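Speaker notes: "Teaching an arm to tidy up"
Prarkwood student robotics club, summer showcase, 08/08/2024
Talk runs 33 minutes, leave the rest for questions

(Wait for people to sit down. The chairs in this room scrape, so give them a minute. Water on the left side of the stand.)

Good evening, and thank you all for coming out on a weeknight, especially those of you who drove over from Solletti with kids in the back seat. I help run the club, and I've been looking forward to this for weeks, so if I start talking too fast, somebody please wave at me.

I'd like to tell you what our students did between June and now. They picked the project themselves and named it Ploltoma, after a good deal of arguing, and I have been told the name stands for nothing at all. The goal sounds small: ask a robot arm to pick up a thing, move it, and put it down where you wanted it. I thought it sounded small too, back in June!

(Pause. Ask who has dropped something in the kitchen this week. Hands usually go up.)

You and I pick things up all day long without giving it a thought. You don't plan how to lift a coffee mug. The students had to plan it, every bit of it, and the first two weeks went mostly to learning how to move the arm slowly and stop it fast. We were strict about that. Everybody learned the stop procedure before they learned anything else, and everybody had to show it to another student before getting a turn at the controls. A few of them grumbled, and I grumbled right along with them when they made me do it too.

After that came the objects. We could have used foam cubes for the whole summer, and it would have gone a lot more smoothly. The students wanted real things, with odd shapes and awkward weights, the kind you'd find in a garage or at the bottom of a toy box.

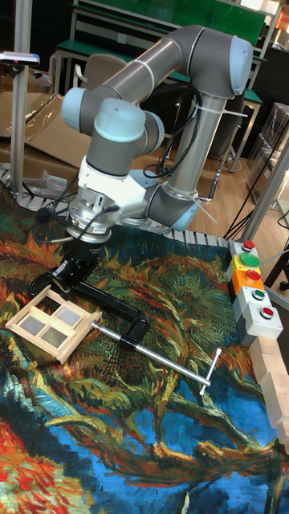 So they made a rule, and I think it was a good one. Each object had to be hard in its own way. Something heavy on one end will swing when you lift it from the wrong spot. Something flat gives the fingers almost nothing to hold. Something with a screw or a handle sticking out will catch on its neighbors. The team wrote up a page for every object, with a sketch, the spot they thought was best for gripping, and what happened when they tried it. I brought the binder, and it's on the side table if you'd like to leaf through it afterward. Please be gentle with the rings, they're on their last legs.

(Hold up the binder here. Don't read from it, you'll get lost in it like you did at rehearsal.)

By the time we stopped for the summer they had logged 4,000 attempts, and 3,000 of those ended with the object where it was supposed to be. I'm proud of the first number and the second one, and I'll admit I'm rather fond of the ones in between. Our younger members sorted all the misses by cause, which took several long afternoons and a great many crackers, and the biggest pile by far was labeled "grabbed it in the wrong place." That pile is what sent them back to the sketches.

They also found out how much a busy background matters when you're asking a computer to pick out an object by sight. A plain surface is easy. A pattern with lots of colors and curves is another story, and the students had some lively talks about whether practicing on the hard version first was brave or just stubborn. (It's still not settled. If a student in the audience wants to speak up, let them.)

A word about money, and then I'll hand things over. The club spent $400 this summer, nearly all of it on small parts and snacks, and the Aoki workshop let us stay late on more evenings than we had any right to ask for. Thank you to everyone there.

Next up is the fall plan. The students would like to try two objects in one go, moving the first out of the way to reach the second. They have a schedule drawn up already, and it's a little hopeful, but I've been wrong about them before.

(Invite the students up. Questions go to them first. Remind folks that sign-up sheets for fall are by the door and that the pens need to stay with the sheets.)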